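Kitchen & Home Board > Linens and Laundry
Thread: Cloth napkins for everyday – worth switching?

gidham_mae
We go through a lot of paper towels at the table and I'm thinking of switching to cloth. Two adults, two kids. How many do I need, and do you iron them? I don't want another chore.

porchlight23
We switched in April of last year and haven't gone back. No ironing. I fold them straight from the dryer and they look fine. Get prints. Solid white shows every bit of spaghetti sauce.

DurnisRoad
I'll disagree on the dryer. Mine came out stiff and the hems twisted after a few months. I hang them over the shower rod now. Also check the fiber before you buy. The polyester ones don't soak up anything, they just push the spill around.

gidham_mae
Is there a cotton one people like? The set I was looking at in Grenton was $23 and the tag said cotton blend.

porchlight23
A blend is OK if it's mostly cotton. Mine are a blend and I've had no twisting, so that may be your dryer heat, Durnis.

lemon_and_rye
I'm with the prints crowd. I've been through plain, stripes and checks, and the busy patterns hide stains best. Yellow is good for mustard and curry. I keep ours folded and standing on edge in a basket so the kids can pull one without wrecking the pile.

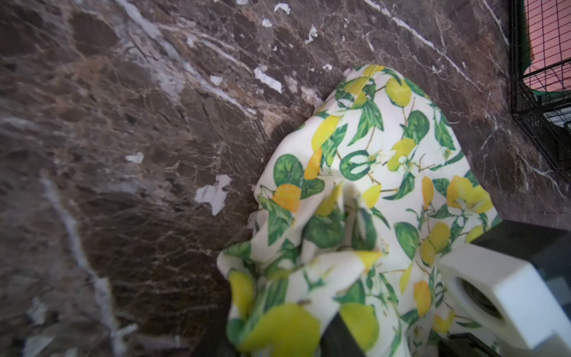
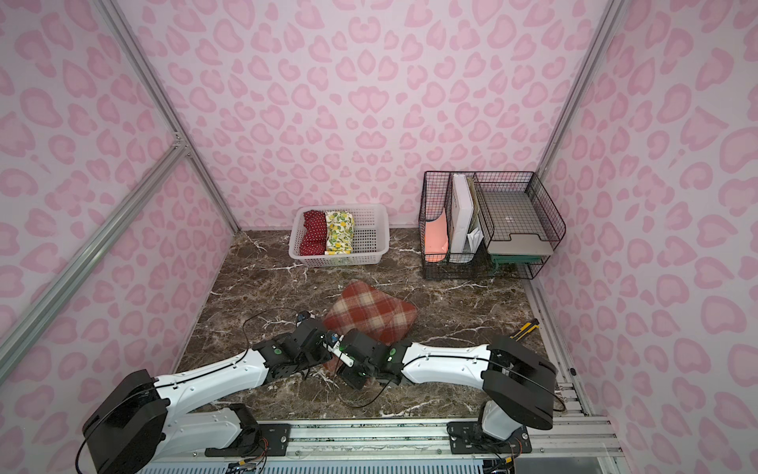

The lemon print, in both. The polka dot one is in the second picture only.

DurnisRoad
Standing them up is a good idea. Ours are in a drawer and the bottom ones never get used.

fajardo_kitchen
Going to be the odd one out. I tried cloth for a year and went back to paper. We have hard water and everything got a gray cast no matter what I washed it in. With small kids it was an extra load every week. If you already run the washer every day it won't matter, but we don't.

lemon_and_rye
Did you try vinegar in the rinse? It helped with the gray here. Skip the fabric softener too – it coats the cotton and they stop absorbing.

fajardo_kitchen
Tried vinegar. Helped a little, not enough.

porchlight23
An extra load a week sounds like a lot for napkins. We each keep ours for a couple of meals unless it's really dirty, and they go in with the towels.

DurnisRoad
Reusing is where you lose me. One meal and it goes in the wash.

gidham_mae
Thanks all. I'll get one cotton set in a print, wash it before using and see how it goes. Not ironing.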